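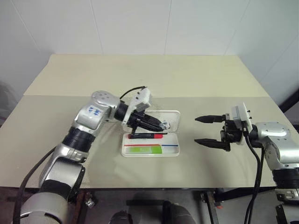
Pritmont opens equipment planning service for small packing and kitting shops

September. Pritmont, which supplies two-armed workstations to light assembly and packing firms, today opened a planning service for companies that want to budget for automation before they place an order. The service is open to new and existing customers and covers site review, handling trials and a written cost plan.

The trials use the customer's own goods. A buyer sends a box of the items its staff handle most, such as pens, trays, small cartons or refill packs, and Pritmont runs them on a tabletop station with two arms. The report lists which items were picked and placed without changes, which need a different fingertip or tray, and which should stay with hand packers for now.

Pritmont said many of the quotes it has been asked to review left out items that came up later as separate bills. The cost plan puts these on the same sheet as the arms: tables and mounts, spare grippers, cables, guarding where the site review calls for it, operator training, floor changes, and time lost while a line is switched over. Each line is marked as a one-time or yearly cost.

The fee is $3,000 per site. It covers up to 60 hours of trial time and a site visit. Customers who go on to order a station from Pritmont within the same budget year have the fee taken off the purchase price. Customers who buy elsewhere, or decide against buying, keep the report and owe nothing further.

Plokico, a contract packer of school and office supplies, used the service before its public opening. The company had set money aside for four stations. After trials with its pencil case and marker sets, it ordered 2 and moved the rest of the budget to trays that hold each item in a fixed position. Plokico plans to look at a further order once the first stations have been through a back-to-school season.

Harb, a distributor based in Brelent, will handle site visits for customers in its sales area and will stock spare fingers, cable sets and wrist mounts. Orders for stocked parts received by 2 p.m. will ship the same day. Pritmont will handle all other areas directly.

Companies that want a place in the first round should send a list of items, a floor sketch with power outlets marked, and their current hourly output for the work they have in mind. Each item should be no heavier than 400 grams. Heavier goods can be reviewed under a separate quote. Reports for the first round will be sent out in time for next year's capital requests.

A blank version of the cost sheet is free on request and can be used with quotes from any supplier.

About Pritmont
Pritmont builds and supports tabletop automation for packing, kitting and light assembly. It sells directly and through regional distributors, and offers purchase and lease terms.

Media and sales inquiries: contact the Pritmont planning desk.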